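Sorting small parts into bins, the quick way

Did this at the Endcombe workshop in December, 2 evenings. Ours had got silly, screws in mugs etc.

What you need: small-parts bins, a shelving unit on wheels, labels, a marker.

Tip everything out on a bench. All of it. Don't sort in the old boxes, you'll just put it back.

Group by job first – fixings, electrical, plumbing – then by size. Sizes within a job, left to right, small to large.

Smallest bins go on the wall. One colour for the whole wall looks tidier. Bigger bins on the wheeled shelves, heavy stuff at the bottom or it tips.

Max 200 screws to a bin, otherwise teh bottom ones never get used.

Label the front, never the lid. Lids wander.

Keep a clear lane on the floor so the shelves can roll. Tape marks it fine. 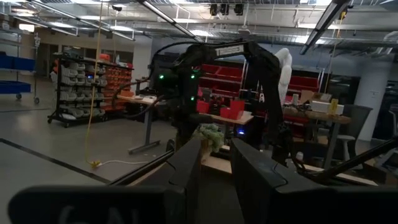
A reader at Wuren wrote in that labels peel off plastic bins unless you wipe them with spirit first, and to leave it a minute to dry. Fair enough, do that.

Last job, odds and ends tub. Empty it monthly.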